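Print this page | E-mail this page

Chapter 4: Receiving and Conditioning Cut Stems
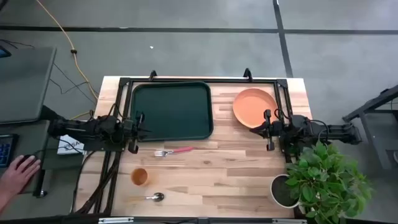
Cut flowers are living material. From the moment a stem is harvested it no longer draws on the roots of the parent plant, and it must survive on the water and sugars it already holds, together with whatever the florist supplies. The work described in this chapter is known in the trade as conditioning. It is carried out before any design begins, and its quality has a direct effect on how long an arrangement will last in the customer's home.

Students who completed Chapter 3 will be familiar with the main groups of commercial stems: woody, semi-woody, hollow, soft and bulb-grown. Those groups are used again here, as each one takes up water in a different way. A method that suits a rose may damage a daffodil, and a new employee should be able to sort a mixed delivery by stem type without referring to a chart.

Learning outcomes

On completing this chapter, students should be able to:

- check a delivery against an order and record any faults;
- prepare buckets, tools and water to a hygienic standard;
- recut and hydrate stems according to their group;
- explain how ethylene gas shortens the life of flowers;
- rotate stock in a cool room.

Key terms: conditioning, hydration, ethylene, air lock, sap, stock rotation.

4.1 The delivery

Most retail florists in this course's placement program receive stock early in the morning, before the shop opens. The person on duty should open every carton at once, even where there is no time to process the contents. Boxes left closed on a warm floor trap heat and moisture, and both encourage grey mould on petals and foliage.

Each bunch is checked for variety, colour, stem length and stage of opening. Bruised heads, yellow leaves and slimy stem ends are noted on the delivery sheet before the driver's copy is signed. Claims made later in the day are harder to support, and many wholesalers will not accept them.

Case study: Skaveck Flowers

Skaveck is a small retail shop owned by Neelam Semwal, with one full-time designer, Satish Kushwaha. It buys from a single wholesaler, Ciltard, and sends out wedding and sympathy work as well as daily bouquets. In October the shop received 2,413 stems, and Ms Semwal asked her staff to record every stem that was thrown out before sale, along with the cause.

The records showed that most losses came from two sources. Tulips had been stood in deep water and had softened at the base, and carnations had been stored beside ripening fruit in the staff fridge. "We had been blaming the grower," Ms Semwal told the authors. "The sheets pointed back to our own workroom."

Students will return to the Skaveck records in Section 4.6, where they are used to calculate the cost of waste. Read the case again before attempting that section.

4.2 Before you begin

The practical work in this chapter requires a clean bench, a sharp knife, secateurs and buckets that have been scrubbed with detergent and rinsed. Buckets should be cleaned after each use - a bucket that looks clean may still carry enough bacteria to block the stems placed in it. Flower food is measured according to the label. Guesswork with the dose is a common fault among beginners, and a weak solution can feed bacteria without controlling them.

Knives are to be closed or sheathed whenever they are put down. Gloves must be worn when handling euphorbia, whose sap irritates the skin and eyes.

Contributors to this chapter: Sarla Bisht and Gaurav Pant

This site uses cookies to remember your reading position. Accept | Manage settings

Contact Undura Learning | Copyright Undura Learning, all rights reserved | Back to top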